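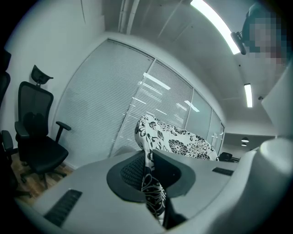
首页 > 布艺面料 > 印花布 > 黑白系列

Elloline 黑白大花印花布

货号：1361
品牌：Elloline
类别：印花布，按米裁剪，也可整卷订购
底色：白
花色：黑白花卉、藤蔓、叶片
计价单位：米
库存状态：有货

商品介绍

Elloline 1361 是黑白系列里卖得比较久的一个花型，大朵的花配弯曲的藤蔓，花与花之间散着小叶子。花瓣细长，一层一层往外展，很多顾客下单的时候直接叫它“黑菊花”，客服也听得懂。正式名称仍以货号为准，订货请写1361，不要只写“黑花白底”，同系列里还有一款小碎花，写得含糊容易发错。

这款布只用黑白两色，不含灰色过渡色。放在浅灰墙面、灰白百叶帘、黑色家具这类环境里比较好搭。家里墙面颜色多的，建议先要一块小样，贴在墙边白天看一次，晚上开灯再看一次。

布料为涤棉混纺，平纹织法，手感偏软，适合做遮盖、披搭、简单缝制。做套子的话，建议用在受力不大的位置。坐垫天天坐，摩擦多，我们一般推荐同系列的厚款，价格高一些，请在下单前问客服要货号。

主要用途

椅背披布。办公椅、餐椅、书桌椅都可以用，直接搭上去，或者在两侧缝带子系住。
柜面和层架遮尘布。裁成需要的尺寸，四周卷边。
门帘、隔帘、储物格的小帘子。做帘子请预留褶量，花型大，褶太密会看不清花。
抱枕套、桌旗、收纳袋。
拍摄用背景布。小件商品放在大花上容易显乱，拍大件或者人物半身更合适。

不建议的用途：户外遮阳、灶台旁边、浴室帘。这款布没有做防水处理，也没有做阻燃处理。公共场所有阻燃要求的，请不要选用1361。

关于花型方向

1361 的花型有上下方向，藤蔓朝一个方向长。做帘子和椅背布时，裁之前先把布摊平，找好哪边朝上，用粉笔在背面画个箭头。几片要拼在一起的，每片的箭头必须一致。抱枕套之类的小件，方向不那么要紧，按自己喜欢的花头取位置就行。

大花布比素色布费料。要对花的，每片都得多留一段，具体多留多少看拼缝的位置，可以把图纸或者手画的草图发给客服，我们帮着算。手画的也行，标清楚长和宽，写明单位。以前有顾客把厘米写成了寸，裁下来少了一大截，裁开的布我们没有办法退。

椅背布怎么量

准备一把软尺。先量椅背最宽的地方，再从椅背前面的下沿往上，绕过顶端，量到后面想盖住的位置，两个数都记下来。宽度两边各加一点卷边的量，长度也一样。椅子带头枕的，头枕和椅背之间有空隙，布搭上去会往里陷，长度要再放一些。带扶手的椅子，布两侧不要太宽，不然会垂到扶手外面，转椅子的时候容易带到。

有轮子的办公椅请注意下摆。布的下边离轮子要有足够的距离，太长会卷进轮子里。我们建议下摆停在坐垫以上。

网布椅背本来是透气的，盖上布以后透气会差一些。夏天觉得闷，可以只盖上半截。布在网面上容易往下滑，两侧缝一对系带就能固定，用同色的黑带子不显眼。不想缝的，也可以在背面别两枚安全别针。

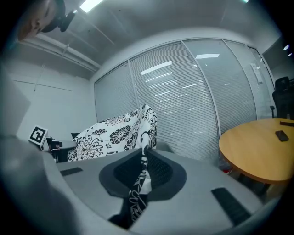 1361 黑白大花，搭在深色椅背上的效果

颜色与色差

图片颜色受灯光和屏幕影响，请以实物为准。白底在暖光下看着偏黄，在冷光下偏青。黑色部分是印上去的，背面颜色比正面浅，做单层帘子时从背面能看出来，介意的请加一层衬布，衬布选白色即可。深色衬布会让白底发灰。

不同批次之间可能有轻微色差。一个房间里要用的量，请一次订齐。分两次订的，请在备注里写上第一次的订单号，仓库会尽量找同一批，找不到会先打电话问，得到答复再发。

洗涤与保养

第一次使用前先过一遍清水，会有少量浮色，单独洗，不要和浅色衣物放在一起。
冷水或温水，中性洗涤剂，不用漂白剂。
机洗请翻面，装洗衣袋，选轻柔程序。
不要拧成一股晾。拧过的褶印在白底上比较明显，轻轻抖开，搭在杆上阴干。
熨烫用中温，从背面烫，印花正面不要直接压熨斗。
缩水请考虑进去。做定尺寸的套子，先洗后裁。

收纳的时候卷起来比叠起来好。长期叠着，折线上的黑色会磨白。家里有纸筒的可以卷在纸筒上，外面套一个棉布袋。

购买说明

零剪：一米起，按整米裁，不裁半米。
整卷：每卷50米，整卷价另议，请联系客服。
小样：可寄，每个地址限一份，到付邮费。
包邮：单笔满400元包邮，偏远地区除外。
发货：零剪一般4天内发出，八月盘点期间会晚一些，以页面顶部的通知为准。
发票：可开，抬头和税号请在下单时写好，事后改动要重新走一遍流程。

代加工服务只做直线缝：卷边、缝带子、拼接。异形套、带拉链的套子目前不接。加工件按尺寸定做，没有质量问题不退换。加工时间要另算，赶时间的请先问排期。

退换

未裁剪的整卷，包装完好可退。零剪布属于按需裁切，不支持无理由退货。收到后请先检查再下剪刀，有破洞、漏印、明显污渍的，拍照发给客服，照片里要带上布边和发货标签。已经裁过、洗过的布，我们很难判断问题出在哪一步，所以不处理。

布边上有针孔是正常的，机器上固定用的，不算瑕疵，裁的时候去掉布边就可以。整卷里如果有接头，出厂时会在布边系一根红线，接头处会多补一段长度。

买家留言

Hugo Robles：给书房的两把椅子买的，自己缝的边。布不厚，家用缝纫机走得动，普通机针就行。花比我想的大，一个椅背上只能看到几朵，不过效果我喜欢。洗过两次，白的地方还是白的。

Fulgencio Esteban：做了储物柜的帘子。没看说明，有一片裁反了，花头朝下，挂上去才发现，只好又补了一米。建议把方向那一段放到最前面。
店铺回复：收到，已在裁剪单上加印箭头，新发出的布请看标签背面。

Benedikt Haberkorn：颜色没问题，发货正常。浮色比写的要多一点，第一盆水是灰的，第二盆就清了。给四星。

Marcelino Arroyo：问一下做桌布行不行，家里有小孩。
店铺回复：可以做，布不防水，洒了水会渗下去，上面最好加一层透明桌垫。

同类商品

Elloline 黑白小碎花：花型小，无明显方向，做抱枕和收纳袋省料。
Valentini 素黑平纹布：可作滚边和系带，与1361的黑色接近，不完全一致。
Vullstead 白色衬布：做帘子加衬用，按米裁剪。
Clitard 布艺剪刀：裁布专用，请勿剪纸。

客服时间为上午九点到下午五点半，中午有人值班，回复会慢一些。整卷订购和代加工请找 Demetrio Arroyo，在对话框里留下货号、米数和收货城市即可。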